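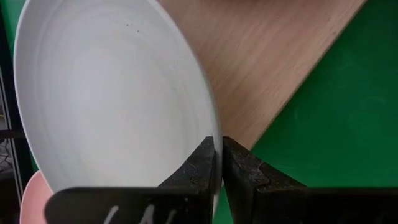

Fig. 9. Wrist camera view: white bowl held by the rim, tilted, with both fingertips in view.

Guides > Grippers > Set-up and comparison
8 min read
May — Glykeria Theodorakopoulos

Section 4: Comparing finger sets on thin rims

Use this section when you have two or more finger sets for the Vekance gripper and need to choose one for crockery. It assumes that the arm is mounted, the wrist camera is working and you have finished the homing routine in Section 3. Allow an afternoon for two finger sets.

You will need:

- the stepped fingers (black, supplied) and the Zevier flat fingers
- one ceramic bowl with a plain rim
- a second dish, either plate or bowl, in a different colour
- a rack and a mat
- the hex key from the gripper box
- a copy of the log sheet, form 1297

CAUTION: Ceramic chips fly when a rim breaks. Wear eye protection whenever the grip force is above the default, and keep your hands out of the work area while the arm is enabled.

4.1 Fitting the fingers

1. Press Stop on the controller and wait for the amber light.
2. Open the gripper fully by hand, using the release lever.
3. Undo the two screws on each finger and slide the fingers off.
4. Slide on the set to be tested, left finger first. The stepped fingers are handed and will not seat properly if swapped.
5. Tighten the screws evenly. Do not use thread glue during a comparison.
6. Close the gripper slowly from the controller and check that the tips meet without crossing.

Note: Mark each finger before you begin. Paint marker on the lower face survives wiping better than a sticker. Keep marks off the inner faces, where they change the friction.

4.2 Setting the camera view

7. Open the Nasmont viewer and choose Wrist.
8. Adjust the bracket until both fingertips appear at the bottom of the picture, with the gap between them close to the centre. Compare with Fig. 9, where you can follow the rim down into the gap.
9. Lock the exposure with the bowl in view. White glaze on automatic exposure tends to make black fingers lose all their detail, and you need to see the steps on the inner faces.

Large items will hide much of the bench once they are lifted. Do not move the camera back to avoid this. The view of the contact point matters more than the view of the rack.

4.3 Running the rim test

10. Stand the bowl in the rack and the second dish behind it.
11. Set grip force to 34 on the controller scale and speed to Low.
12. Jog the arm until the rim sits between the tips. Leave clearance on both sides.
13. Close the gripper. Stop at first contact, check the picture, then close to the set force.
14. Lift slowly until the bowl is clear of the rack, then hold.
15. Watch the rim in the viewer during the hold. Write down any turning or sliding on the log sheet, even if the bowl stays in the grip.
16. Lower the bowl to the mat, open the gripper and return to the start position.
17. Repeat for the full run, then change fingers and start again from 4.1.

CAUTION: If the bowl swings, do not raise the force in mid-air. Lower it first.

4.4 Reading the results

A drop counts as a fail. A bowl that tilts but stays put counts as a hold, with the tilt noted separately — Wan controllers log these as one event, so check the recording before you fill in the sheet.

On our bench the stepped fingers completed 73 holds before the first slip. The flat fingers slipped sooner on the same bowl but were easier to line up, and Yoon-hee Won still prefers them for plates. Your own crockery may give a different order.

Wipe the fingers with a dry cloth between sets. Scuffs on the outer faces are harmless. Replace the pair if an inner edge is chipped or a step has worn round.

For grip force above 34, see Section 5.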